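The Second Edge

The planner was called Patoneo and it gave up at the same point every time. It would find the cloth, find the near corner, bring the gripper down beside it and close. Then it would report that no second grasp existed and stop.

She had been reading its log since lunch. It was Sunday and the heating in the Quinlan building was off, so she kept her coat on and typed with her sleeves pulled over her hands.

The log was not badly written. It listed each candidate, the score, and the reason it was thrown away. Out of reach. Out of reach. Wrist limit. Collision with other arm. After that came the line she had started to hear in her head when she was doing the washing up: no valid plan, holding position.

She went back to the part that dealt with layers. The old code had treated the cloth as one flat shape, which was fine for a tea towel and no use at all for anything folded. In April she had rewritten it so that it kept a list of edges and guessed which of them belonged to the top. It guessed well enough when the light was even. When it was unsure, it was meant to say so and ask for another look.
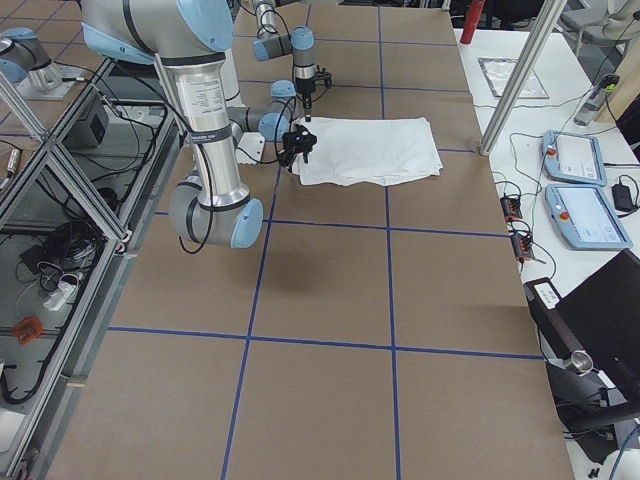 It never asked for another look. She searched for the call and found it in the right place, with the right arguments, under a condition that could only be true if the score was lower than zero. Scores did not go lower than zero. She had written that herself, and she remembered being pleased with it.

She changed the condition and sat for a bit without running it.

Her flat was on the Skirnano road, over a shop that sold blinds. Her mother had rung that morning to ask whether she was coming for the meal, and she had said probably, by six. It was now twenty to. If the change worked she would want to stay and try it on the harder folds. If it didn't she would want to stay and find out why. She knew this about herself and so did her mother, who had not sounded cross – only a little flat, the way she did when she was already putting things back in the fridge.

She ran it in simulation first. Patoneo found the near edge, scored it, and scored the one beneath. The two numbers were nearly the same. A new line came up.

Ambiguous top layer. Requesting view.

She read it twice. Then she opened the Arance window, where the speed limits were kept, and set both arms to a quarter of their normal rate. She checked the joint limits against the sheet, found one that had been left over from a test, and put it right. She saved the file under a new name so that the old one would still be there.

Her phone buzzed on the chair. She let it finish.

Then she picked it up and wrote that she was leaving now, and could they keep her some potatoes. She committed the change with a message that said what it did and nothing else. In the notes for the morning she put: try on real cloth, slow, four folds, stay by the stop button.

The reply came while she was looking for her keys. It said the potatoes were in the oven.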